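Section 3: Washing and Drying Stuffed Toys

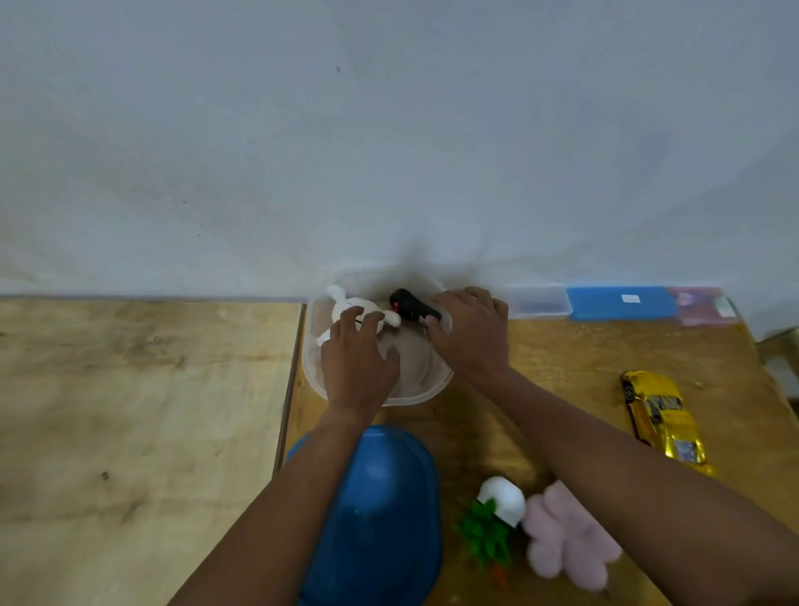
Fig. 3.1 A small white plush toy in a clear-sided tub.

I wrote this part of the guide after MacKinnon, my daughter's gray elephant, came home from a week at the lake smelling like a bait shop. If you've done the sorting in Section 2 you should have a pile of toys that can get fully wet and a second pile that can't (anything with a sound box, a battery pack, glued-on eyes or a paper tag sewn into the seam). Only the first pile belongs in this section. The others get the dry method in Section 4, and please don't skip ahead with them, I lost a very nice singing owl that way.

Before you start

You'll need a tub big enough for the toy to lie down in, a mild liquid detergent, a soft toothbrush, two old towels and a mesh bag if you plan to use the machine for the spin. I keep a cheap kitchen thermometer nearby too. Wool and mohair toys aren't covered here at all.

Check every seam with your thumbs. If you can get a fingertip through anywhere, sew it shut first. A hole the size of a pea turns into a hole the size of a plum once the stuffing gets heavy, and then you're picking fluff out of your drain all evening.

3.1 Hand washing

1. Fill the tub halfway with lukewarm water. I aim for 32 degrees Celsius, a shade cooler than a baby's bath. Stir in one teaspoon of detergent. That will look like too little – it isn't!

2. Test for color. Dampen a corner of a white cloth, press it on the darkest part of the toy for a minute and look at the cloth. If color came off, stop and use Section 4.

3. Lower the toy in and press it down gently with both hands until it stops bubbling. Let it soak ten minutes. Very grubby ones can have twenty, but don't leave them overnight.

4. Squeeze and let go, squeeze and let go, working from the head down to the feet. Don't twist. Twisting bunches the stuffing up in the neck and you'll never quite get it back.

5. Use the toothbrush on ears, paws and anything that gets chewed. Brush the way the fur lies.

6. Drain, refill with clean water and press again. Repeat until the water stays clear. MacKinnon took five rinses (lake mud, I suppose).

Caution: Do not use bleach, even on white toys. It weakens the thread before it does anything for the fur.

Note: My friend Reijo Hyvönen swears by a splash of white vinegar in the last rinse for smells. I've tried it and the bait shop did go away, so do that if yours stinks. Never mix vinegar with any other cleaner.

3.2 Getting the water out

1. Lay the toy on a towel, roll the two up together like a sleeping bag, and lean on it with your forearms. Switch to the second towel and do it again.

2. For bigger toys, put them in the mesh bag and run a spin-only cycle on the lowest speed you've got. Add a towel on the opposite side of the drum, otherwise the machine will walk across the floor.

3. Pull the arms, legs and ears back into shape while everything is still damp.

3.3 Drying

This is the part people rush, me included. The outside feels done long before the middle is.

1. Set the toy on a wire rack or hang it in a net, somewhere with moving air and no direct sun.

2. Turn it every few hours on the first day. I do it whenever I walk past with a cup of coffee.

3. Allow 22 hours for anything hand-sized and 72 hours for something as big as a pillow. In February, with the windows shut, add a day.

4. Squeeze the belly hard and hold it against your cheek. If it feels cool, the inside is still damp and it goes back on the rack.

5. Fluff the fur with a clean, dry toothbrush or a baby hairbrush.

Caution: No tumble drying with heat. Long fur can frizz and melt together at the tips, and there is no fixing it. A no-heat air cycle is fine if your machine has one.

3.4 If something goes wrong

Lumpy body: Massage the lumps apart with your fingertips while the toy is a little damp. Bad ones may need a seam opened. See Section 6, which Gualtiero Cirillo wrote, and he's far better with a needle than I am.

Stiff fur: There's detergent left in it. Go back to step 6 of 3.1 and rinse some more, then dry all over again. Sorry.

Musty smell after drying: The middle never dried. Wash the whole thing again from the start and give it twice the time on the rack. If the smell is still there after that, plan on replacing the stuffing (Section 6 again).

Last updated April 6, 2025. Drying times in 3.3 changed from the earlier version.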